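Desk baskets vs drawers: what are you using?
Forum > Home and Storage > Small Spaces
Thread started 24 August 2020

tarnbrook
Posts: 169
I'm setting up a table in the spare room for paperwork, posting parcels and the odd bit of mending. There are no drawers in it and I don't want to buy a drawer unit because the only spot for one is in front of the heater. I was going to get one plastic basket and keep the everyday things in that. My partner reckons it will turn into a junk pile inside a week. Has anyone stuck with a basket for longer than that? What size, and do you go for solid sides or the ones with holes?

kelpie_lane
Posts: 818
Holes. The solid ones collect pencil shavings and fluff in the corners and you have to tip the whole thing out to clean it. With the holey ones you can rinse them under the laundry tap and stand them on end to dry.

I've had mine for 4 years. It does turn into a junk pile, your partner's right about that, but it's a junk pile you can pick up and move when you need the table.

Grendovora
Posts: 995
I'll disagree. A basket is fine for one kind of thing. Once you mix stationery with chargers and a sewing kit, you spend your life digging. I went back to a shallow tray from Edden with dividers and I can see everything in it. It cost more than a basket but I haven't bought a second glue stick by mistake since.

tarnbrook
The tray was my other idea. The trouble is height. I've got a zip pouch that won't lie flat once it's full, and the boxes for the label rolls are a funny size.

kelpie_lane
Stand the pouch up on its side at one end. Anything flat goes at the other end with the thin stuff tucked down behind it. You don't need dividers if the things hold each other up.

Murdo MacBrayne
Posts: 169
I do more or less what kelpie_lane describes. We share a big room at work and people shift tables all the time, so anything that lives on a table has to be able to leave it in one go. White plastic basket, rectangular, with a slot at each short end to get your fingers through. Flat box on the left, zip thing upright on the right. The cup stays out of the basket because I've knocked one over into my papers before and won't do it again.
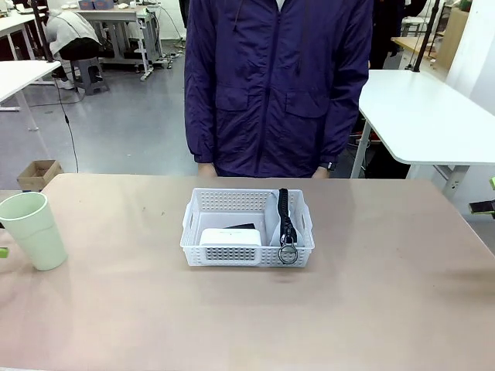 The basket on the table, cup kept well off to the side.

Handle slots matter more than you'd think when you're choosing. I had one before with a rolled lip and no slots, and you had to carry it from underneath with both arms.

Grendovora
Fair enough, but there's hardly anything in it. Of course it's tidy. Try it with scissors, a stapler, two rolls of tape and the mail.

Murdo MacBrayne
The mail doesn't go in. That's the rule I'd give anyone. Mail goes in a folder or in the recycling. If paper gets in the basket everything under it is lost. Scissors and tape I keep on a hook on the wall.

oatcake77
Posts: 4
First time posting in this section. Could you tell me how the black thing behind the box stays put? I have a thin case for my cards and it always slides to the bottom and I have to take everything out to find it.

Murdo MacBrayne
It's only wedged behind the box. If your box is too short for the basket, put a folded tea towel at the end and it'll take up the gap.

Grendovora
A folded tea towel. This is what I mean. You end up packing the basket with things to stop the other things moving. A divider does that.

kelpie_lane
A tea towel is free and I can dry the cup with it.

tarnbrook
What about the zip pouch? Does the ring on the zipper get caught in the holes? Mine has a small tab and it snags on everything, including the cat blanket.

Murdo MacBrayne
Leave the ring hanging over the front rim. Then you can find it without looking and it isn't down among the holes. With a small tab I'd tie a loop of cord through it and do the same.

jogi_fan
Posts: 818
The Jõgi baskets come in three depths if anyone's after a deeper one. The deep one is too deep for a table in my opinion, you can't see into it sitting down. The middle one is good. I wouldn't bother with the Polteo ones, the slots have a sharp edge left from the mould and I had to go round mine with a nail file.

Grendovora
Agree on Polteo. Sent mine back in December.

kelpie_lane
Mine's a Polteo and it's fine. Maybe they vary.

tarnbrook
Thanks everyone. I've measured the table and the middle Jõgi would fit at the back with enough room in front for the cutting mat. I'm going to try it with the pouch standing at the right end, since I'm right-handed, and the label boxes flat at the left. Mail stays out. Grendovora, if it's a mess in a month I'll look at your tray.

Grendovora
Measure the inside of the tray before you order. The size they give is the outside.

oatcake77
Tried the tea towel and the case is staying up so far. Does anyone know if you can get the baskets in a pale green? I'd like one to go with my cups.

jogi_fan
White and grey only at my local, but ask at the counter, they had some other colours out the back last time I was in.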